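Courses | Schedule | Readings | Labs | Contact

Robotics Workshop > Handouts > Unit 5 > Site Visit Notes

Last updated: March

Notes from the Sanercombe open day

These notes go with the Unit 5 reading on soft objects. If you missed the visit, read them before lab.

Leonie Fuchs met us at 2 and gave a short talk on the Plumitz project. Her group collects demonstrations of household tasks done by people using hand-held grippers. The recordings are later used to train an arm to do the same work. Their current set is clothing and bedding. They have nearly 200 demonstrations of handling jackets, and 18 people have taken part.

Terms she used that will come up again:

Demonstration: one complete run of a task, start to finish.
Grasp point: where the fingers first close on the object.
Regrasp: letting go and taking hold somewhere else.
Reset: putting the object back in a starting position between runs.

The Reisinger paper treats a cloth as a flat sheet with corners. Fuchs said this works for towels and fails for most outerwear. A filled garment has thickness, and the thickness changes when you press on it. Keep this in mind for problem 2 on the Flangate worksheet.

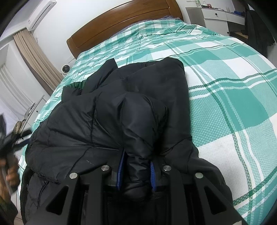
Grasp choice was the main topic of the demonstration. A quilted jacket gives the fingers few obvious edges to work with. With the coat spread over the foot of the bed, the blue ridged pads are closed on the folded sleeve, and the puffy fabric is pinched between them. Compare this with a grasp at the hem or collar and write down which parts of the coat would move in each case.

For lab: pick one garment from home, mark three possible grasp points, and bring a sketch.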